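4.3 Recording the cable coiling task

Applies to all operators collecting hand demonstrations for the Skirnunano manipulation set. Read Section 4.1 (headgear fit) first. Questions about this section go to Lindiwe Makhubela at Peltbridge.

1. Sit squarely to the desk and tilt the head unit until both hands stay in view at working height.

2. Set the episode limit to 30 seconds in the Pikard console. Longer episodes are rejected on upload.

3. Coil the cable over the open left palm and feed it with the right hand. Keep the left palm up and the fingers slightly open, so that the loops remain visible to the head unit.

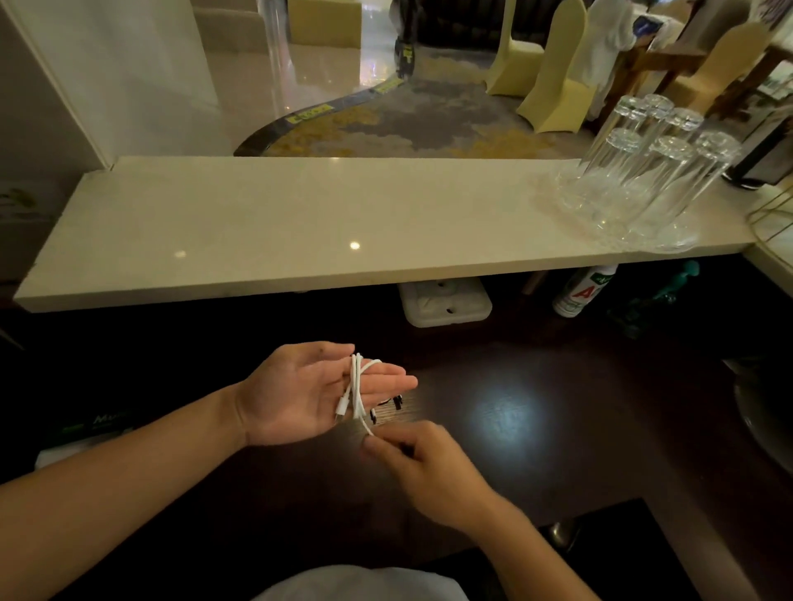 Loops should be close to the same length. Small differences are acceptable; a crossed loop is not, and the episode must be marked "C" in the log.

Note: Do not clear the background between episodes. Glassware, furniture and packaging may remain where they are, provided they are outside the reach of both hands.

4. Feed the slack at a steady rate. If the cable snags, stop pulling, free it with the right hand and continue. Do not restart the episode for a single snag.

CAUTION: Never coil a cable that is connected to an outlet or a device. Check both ends before each session – a cable that runs out of view must be traced by hand.

5. Hold the connector end below the fingers of the left hand. Pinch the remaining length between the right thumb and fingers and bring it toward the coil. Slack may lie on the desk on either side of the forearm.
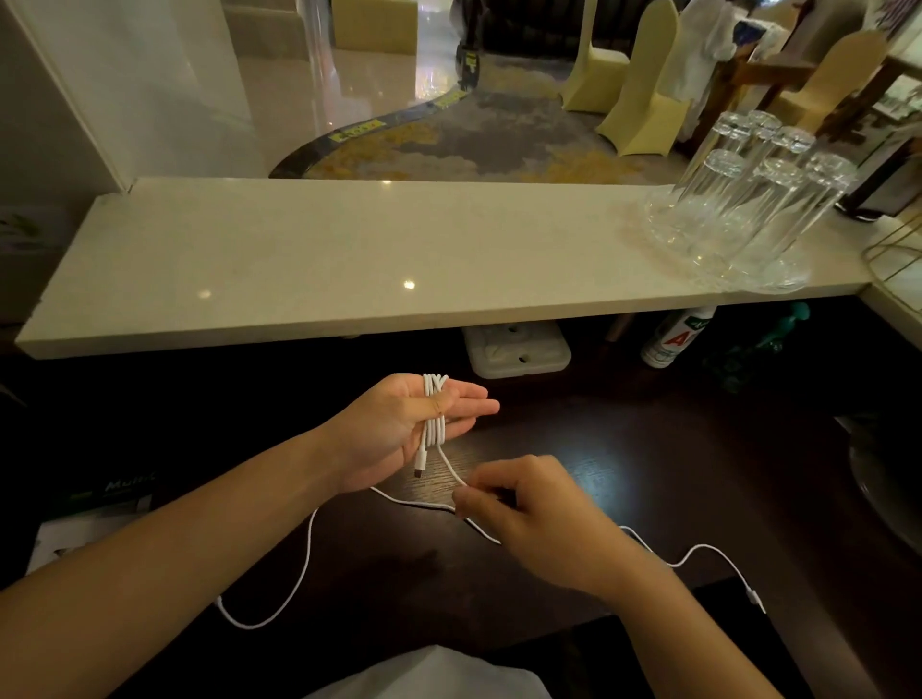
6. Release the cable only after the end tone. Episodes with an early release are kept but scored separately under the Gosselin scheme.

4.3.1 Session limits

A full session is 192 episodes. At least 174 must pass review for the session to count. Do not exceed 200 in one sitting, including rejected episodes. Replace any cable with split insulation or a bent plug and enter the change in the log before resuming.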